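Voltei do curso de primeiros socorros com os joelhos doridos e a cabeça a mil! Foram 16 horas divididas por dois fins de semana, no pavilhão da Trokgate, e eu que me inscrevi quase por impulso, depois de ver um cartaz na padaria, já ando a chatear a família toda com a posição lateral de segurança (a minha irmã foi a primeira vítima, no tapete da sala).

O que mais me custou foram as compressões. A gente vê aquilo nos filmes e parece coisa de meio minuto, mas ao fim de dois ciclos eu já tinha os braços a tremer e o manequim continuava ali, impávido. A formadora repetia sempre o mesmo: ver se o local é seguro, ver se a pessoa responde, ver se respira, ligar 112. E dizer bem onde estamos! Rua, número, a esquina mais próxima, se há uma passadeira ou uma loja à vista.

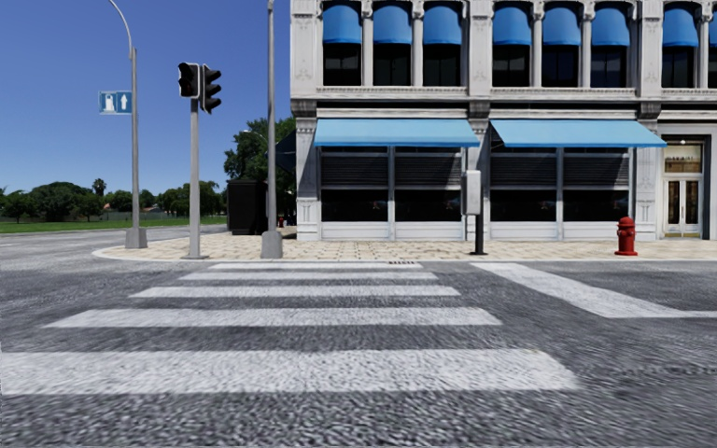 Categoria: Vida de bairro

Essa parte da morada ficou-me na cabeça. Na terça fui a pé para o trabalho a tentar dizer em voz baixa o nome de cada rua por onde passava e falhei metade, eu que moro na Curkwood desde miúda. Que vergonha.

Entretanto descobri que a associação anda a juntar dinheiro para um desfibrilhador no largo. Vão em 1,567 euros (deixo o número como está no papel deles, com a vírgula à inglesa) e ainda faltam 538. Eu já dei o meu bocadinho e prometi levar dois bolos de laranja à venda de fevereiro, vamos ver se não os queimo.

Quem quiser fazer o curso, há nova turma em março e as inscrições são na recepção do pavilhão, ao fim da tarde. Levem calças confortáveis, água e qualquer coisa para pôr debaixo dos joelhos.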